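# Falus Garment Care Label Set

A table of care instructions copied from the sewn-in labels of secondhand clothes, with a plain-English version of each one. It is meant for people who write laundry apps, run resale shops, or want to check a washing rule against what manufacturers print.

Maintained by Marthinus Lekota and Nizar Matar.

## What is in it

Each row is one garment. A garment with several labels, such as a jacket with a separate lining tag, still gets one row, and the text of all its labels goes into the same field with a vertical bar between them.

The table is split into 61 files, one per sorting batch. Batches were never evened out, so some files are long and some are very short. If you need a single file, join them in name order. The header line repeats in every file and has to be dropped.

Columns:

- `item_id` — batch number, a hyphen, then the position in the batch
- `garment` — one word from the list in `garments.txt`
- `fiber` — fiber content as printed, in the order printed
- `label_text` — the words on the label, with original spelling
- `symbols` — care symbols in order, using the short codes in `symbols.txt`
- `plain` — our plain-English version
- `lang` — languages present on the label
- `wear` — how readable the label was, from 1 (hard going) to 5 (like new)
- `note` — anything else, often empty

An empty cell means the label did not say. A cell with a question mark means the label said something and we could not read it. Please keep those two apart when you load the data. Several spreadsheet programs will treat both as missing if you let them guess.

## Where the clothes came from

All of the garments passed through the sorting room at Odoi, a resale shop that takes donations by the bag. Odoi let us read labels before pricing, on the condition that we slowed nothing down. The first batches were done in July, which explains the shortage of coats and sweaters in the low-numbered files. Later batches are better mixed.

Jeans are the most common garment by a wide margin, followed by T-shirts and button-up shirts. Children's clothes were sorted in another room and are not included. Neither are shoes, hats, belts, or anything sold as a costume.
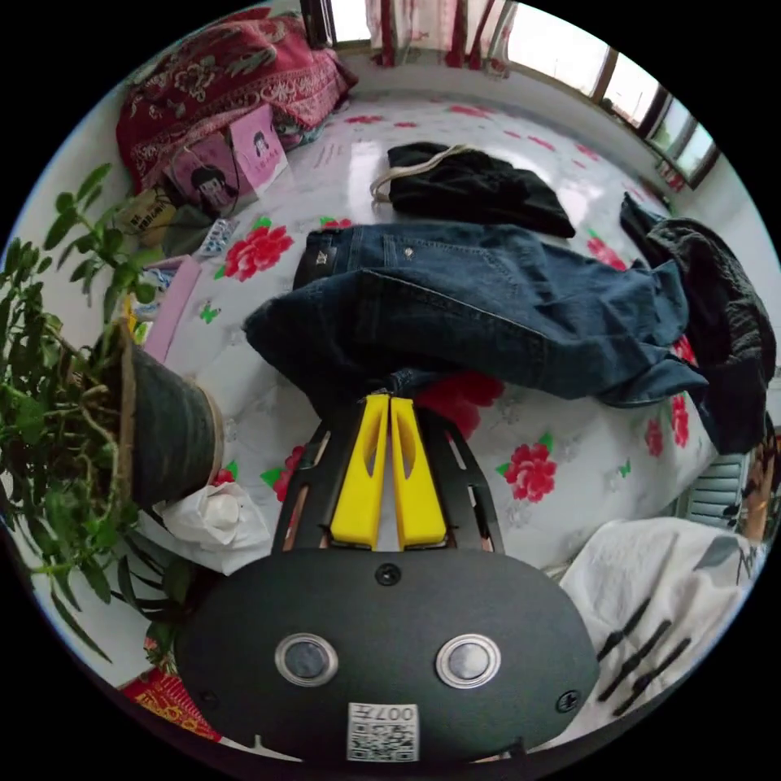 Denim labels deserve a warning of their own. Many carry a sentence about color transfer ("dye may rub off on light surfaces") that is not a washing instruction at all. We keep it in `label_text` and leave it out of `plain`. The same goes for marketing lines about fading, vintage finish, and so on. If a label says to wash inside out, that does count as an instruction and appears in both columns.

Stretch denim is entered as `jeans` in the garment column, the same as rigid denim. Use `fiber` to tell them apart.

## How the plain version was written

One of us typed the label, then the other wrote the plain version without seeing the garment. When words and symbols disagreed, we followed the words and put `conflict` in the note. This happens more than we expected, mostly with tumble drying. A label will print the low-heat symbol and then say "line dry only" underneath.

Rules we settled on:

- "Cool," "cold," and 30 °C are all written as "wash cold."
- "Warm" and 40 °C are written as "wash warm."
- "Do not wring" is kept even when the garment is marked dry clean only.
- "Wash separately" and "wash with like colors" are kept apart. They are not the same advice.
- "Dry flat" is never shortened to "air dry."

The temperature rules came late. Files in the first two batches were redone by hand after the change, and a few old wordings may have slipped through. If you find "wash cool" anywhere, it is one of those.

## Known problems

Labels that had been cut out are not recorded. This probably tilts the set away from soft knits and underlayers, where people cut labels out because they itch. We have no good way to correct for it.

The `wear` score is a judgment call. Nizar scored harder than Marthinus, and we did not average anything. The initials of whoever scored the batch are in `batches.txt`.

Fiber names are not standardized. You will find "elastane," "spandex," and "elasthanne" in the same file. A mapping table called `fiber_map.csv` covers the usual ones, but it was made for our own use and stops short of the rarer names.

Symbol codes follow the left-to-right order on the label. On labels that fold, we took the outside first. A handful of older garments have symbols that match no chart we know, and these are coded `X`.

Brand names were removed before release. Some labels work the brand into the instructions, and in those cases it was replaced with `[brand]`.

## Using it

The files are UTF-8, comma separated, with double quotes around any field that contains a comma. Line breaks inside labels were changed to a forward slash.

You may use and share the set for any purpose, paid or unpaid. Please name it in your credits and say so if you changed the plain versions. We do not promise that following any instruction will keep a garment safe. Check the label on the one you own.

Corrections are welcome. Send the `item_id`, the column, and the text you think it should have. Do not send whole edited files — we cannot merge them. Fixes go into the next release, and the old text is kept in `changes.txt`.

## Versions

- 2 — temperature wording changed, `wear` column added, conflict notes filled in
- 1 — first release, without symbols for outerwear

Related items

- Navard Stain Notes
- Prorkimus Thread and Button Index
- Falus Fiber Name Map
- Falus Symbol Chart, printable

Contact: Falus label desk, care of M. Lekota | © Falus contributors | Back to top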